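Caderno da oficina - junho, fim da tarde

Continuo às voltas com a goma-laca. A receita antiga do Gerasimos (a que está colada por dentro da porta do armário) dá um brilho lindo mas demora uma eternidade a endurecer, e eu já estou farta de deixar dedadas nas peças! Hoje dissolvi uma dose nova em álcool, bem mais fina, e deixei o frasco a repousar desde as 10 da manhã. À hora do almoço ainda havia flocos no fundo. Abanei, esperei, abanei outra vez.

Entretanto preparei os provetes de nogueira que vieram da Drinwood. São 38, todos da mesma tábua, ou pelo menos é o que diz a guia (a Leena desconfia, acha que dois ou três têm o veio demasiado aberto). Lixei até 400 e parei aí, porque da última vez fui até ao fim e a primeira demão quase não agarrou. Pó por todo o lado, claro - tenho de mudar o saco do aspirador antes que o Kosmas se queixe de novo.

Para o tom, quero chegar a um castanho quente, com o veio a correr direito e bem visível, sem aquele alaranjado que apareceu nas gavetas da Spanos.
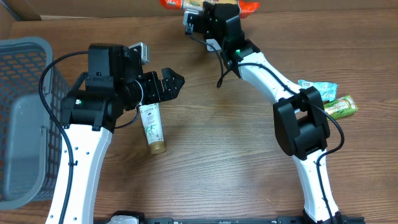
Tampo de madeira em tom castanho quente, com o cesto cinzento e quatro artigos embalados.

Primeira demão com boneca de algodão, passagens compridas e quase sem pressão. Correu bem em metade dos provetes. Nos outros carreguei demais na boneca e ficaram umas riscas junto aos topos, que vou tentar abrir amanhã com um pouco de álcool. Se não sair, raspo e começo de novo, paciência.

A Kalliopi passou por cá e perguntou se não era mais simples usar o verniz da Wultine. Mais simples é, mas não se repara: risca-se uma vez e lá vai o tampo todo à lixa. Ficámos na conversa e deixei secar a boneca, que agora está dura como uma pedra.

Comprar: álcool, algodão sem costuras, frascos de boca larga, lixa 3000 para o acabamento (a que temos é um resto miserável).

Perguntar ao Sotiris onde guardou a cera escura. O provete 10 fica sem nada, para comparar.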